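4. Setting up the feeding place

4.1 Before you start

Read this section to the end before you fill the first bowl. The Karkness microchip feeder works only when the animal has learned where its food stands, and most of the complaints our service desk receives come from feeders placed in the wrong corner of the kitchen. The electronic part is ready in a few minutes. The cat needs longer.

You will need:
- the feeder base with the lid fitted (section 3)
- two small bowls, one for wet food and one for dry
- the rubber mat from the box
- a kitchen scale that shows single grams
- the collar tag, if your cat has no chip under the skin

The bowl insert is sold separately in some countries. Any small round bowl will do for the training days, provided that the rim is low and the bowl does not slide. Avoid deep bowls, as many cats dislike their whiskers touching the sides.

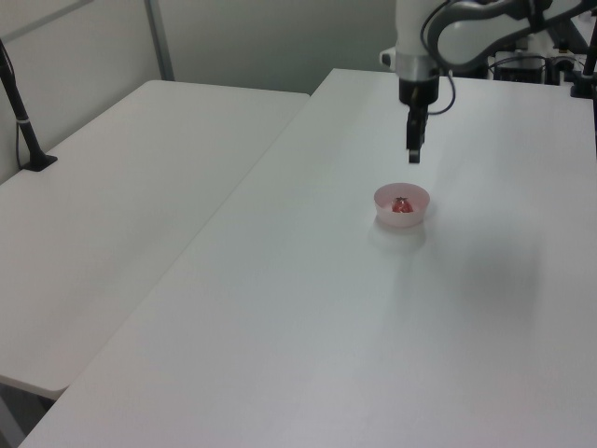

Fig. 4-1. Small round bowl, pale pink.

4.2 Choosing the place

1. Choose a corner where the cat can see the door while it eats. A cat with its back to the room will eat quickly and may bring the food up again.

2. Keep at least 50 cm between the feeder and the water bowl. Many cats drink more when the water stands away from the food.

3. Keep the feeder at least 200 cm from the litter tray. If your flat is too small for this, put the tray in another room or behind a closed cupboard door with a flap.

4. Do not place the feeder beside a washing machine, a fridge or a microwave oven. The motor noise disturbs the cat, and the electric field disturbs the chip reader. A reader which works in the morning and fails in the evening is nearly always too near to some appliance.

5. Lay the rubber mat flat and press out the air with your hand. Put the feeder on the mat with the opening towards the room.

Note: On a floor with underfloor heating, use the thicker mat (order it under the name Gandow mat). Wet food dries quickly on a warm floor.

Caution: Do not stand the feeder on a shelf or a worktop. The lid can pinch a small child's fingers when it closes.

4.3 Weighing the portion

Your veterinary surgeon decides the daily amount. The table on the food packet is only a beginning, and it is usually written for an active cat which goes outdoors.

1. Put the empty bowl on the scale and press the zero key.

2. Fill in the food slowly until the scale shows the right weight. For an adult indoor cat on wet food, our own test households began with 195 g a day, divided in two meals, and changed it afterwards on the advice of their surgeon.

3. Write the weight on the card in the back of this manual. Please write also the name of the food, not only the brand. Two foods of the same brand can be very different in energy.

4. Wipe the outside of the bowl. Jelly on the outside sticks to the insert ring and later smells. 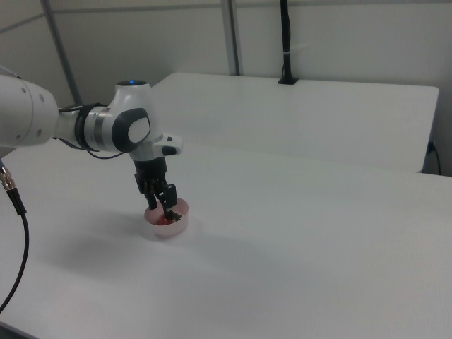 5. Place the bowl in the ring and press lightly on both sides until it sits level. The lid must pass over the rim without touching it.

6. Close the lid by hand once. If you hear scraping, the bowl is too high. Take it out and try a lower one.

Note: Wet food should not stay in the feeder for a whole day, also when the lid seals well. In summer take it out after four hours.

4.4 Training days

Most cats accept the feeder within one week. Older cats, and cats which were once frightened by a lid or a flap, may need up to 28 days. Please do not make it faster by leaving the cat hungry. A cat that does not eat for a day should see the surgeon, and overweight cats can become ill from this sooner than others.

Days 1 to 3. Leave the feeder switched off and the lid open. Put the usual food in the usual bowl, at the usual time. Change nothing else in these days. If the cat eats only from its old place, put the old bowl beside the feeder and move the food over little by little.

Days 4 and 5. Switch on the feeder and set the lid to training step 1. The lid now moves only a short way. Stay in the room but do not stand over the cat, and do not speak to it when the lid moves — a calm voice from you at this moment can tell the cat that something is wrong.

Days 6 and 7. Set training step 2. The lid closes half way when the cat goes away and opens when it comes back. If the cat jumps backwards, return to step 1 for two more days. It is not a failure and it happens in many homes.

When the cat eats two full meals at step 2, choose normal mode.

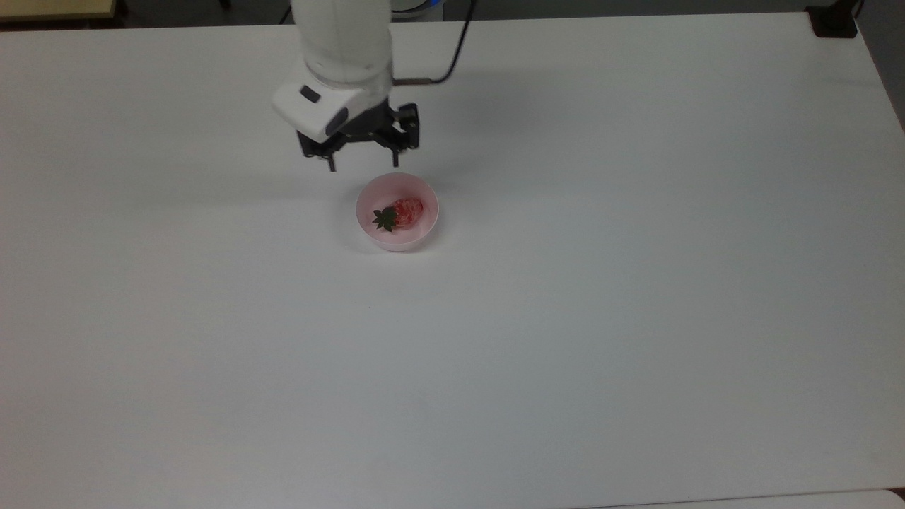 In normal mode the lid closes fully four seconds after the cat has left. You can make this time longer with the DELAY key, up to 20 seconds. A longer delay is good for slow eaters who look around between bites, but it gives a second cat the possibility to steal. In a home with two cats we advise to keep the factory setting and to feed the thief first.

4.5 More than one cat

Each cat should have its own feeder and its own bowl. Place the feeders so that the cats do not look at each other when they eat. Two sides of a door frame is often a good solution, or one feeder in the kitchen and one in the hall.

If one cat waits beside the other and puts its head in from the side, fit the rear hood (part name Lorkelard). The hood clips on without tools. Check that the clip marked L is on the left when you stand behind the feeder.

4.6 Cleaning

Wash the bowl after each wet meal and once a day with dry food. Use warm water and a little washing-up liquid, then rinse well, for cats notice the perfume. Once a week take out the ring and wash it also. The base must never go under water — wipe it with a damp cloth and dry it.

Plastic bowls with scratches should be replaced. Bacteria stay in the scratches, and some cats get small black spots under the chin from them.

4.7 If the cat still refuses

Check the place first, then the food, then the batteries. A weak battery makes the lid slow and louder than before. If all three are in order, write to Sunita Crenshaw at the service desk and send a copy of your feeding card.

Section 4 revised July 1, 2024. Text: Vaughn Zamora. Checked by: Mei Marchetti.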